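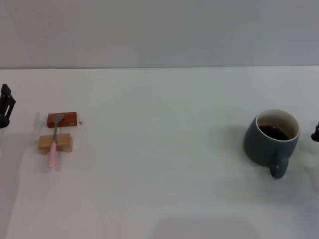 Two Blocks and a Spoon

Reddish block at the back, pale block in front, with a spoon laid across both. The mug on the right is dark gray with an off-white rim and has a dark drink in it.

About this gallery

The Brodinel table group meets at the Olletmont craft rooms on Khoury Street. Members bring ordinary things from home or from the scrap bin and try them out together on a white tabletop. This page is for the spoon rest theme, which runs through September. New pictures go at the top of the page.

The theme is simple. Find something already in the house that will hold a spoon next to a cup, and set it up the way you would use it. Bought spoon rests are welcome, but most entries so far have been scrap wood, tile, jar lids and folded cloth.

Notes on the wood

The reddish-orange block is varnished. The pale tan one is unfinished, and it is also somewhat thicker and slightly wider. There is a small gap between them, and the neck of the spoon goes over the gap.

The bowl of the spoon is on the varnished block. For daily use that is the better way to set it up. Varnish wipes clean, while bare wood will take a coffee or tea stain quickly and keep it. If you only have unfinished scraps, rub in a food-safe oil and leave it overnight before you put anything wet on it. Sand the corners first with 100 grit and finish with something finer.

A single block also works if it is long enough. Two are easier to find in a scrap bin, and you can change the gap for a longer or shorter spoon. With a gap there is more to wipe up underneath, so lift the blocks when you clean the table.

Notes on the spoon

The handle of this one is pink and the bowl and neck are metal. The handle comes down over the front of the pale block and onto the table. Several members prefer this to a flat rest, as the handle is easy to find without looking. Others say it takes up too much room on a small tray.

Notes on the mug

Dark mugs with a light lining are popular in the group. The light glaze makes it easy to see how full the cup is, and the dark outside does not show drips. A mug that holds 300 milliliters is a good size for this kind of setup. Anything much bigger tends to crowd the spoon.

Taking your own picture

Use a plain background if you can. The tables at Olletmont are next to a wall, and the light is softest before noon. Set your cup down first and then move the rest and the spoon until they look right to you. Leave enough space to pick up the cup without knocking the spoon.

Keep titles short. Tell us what the rest is made of if you know, and where the material came from. Captions of one or two lines are fine.

From the scrap bin

The bin is by the back door and is free to members. It was refilled last month with some 31 pieces of mixed hardwood and softwood, most of them small enough to hold in one hand. Please leave the longer boards on the rack, which are set aside for the shelf project.

Sandpaper, oil and rags are in the Droma cabinet, second shelf. Lay used oil rags out flat to dry on the metal rack. Do not put them in the trash can while they are still damp with oil.

Next theme

After spoon rests, the theme will be coasters. Cork, felt, wood and tile are all fine. Drop off pieces at the front desk, 755 Khoury Street, any time after 10 a.m., with a label on the bottom.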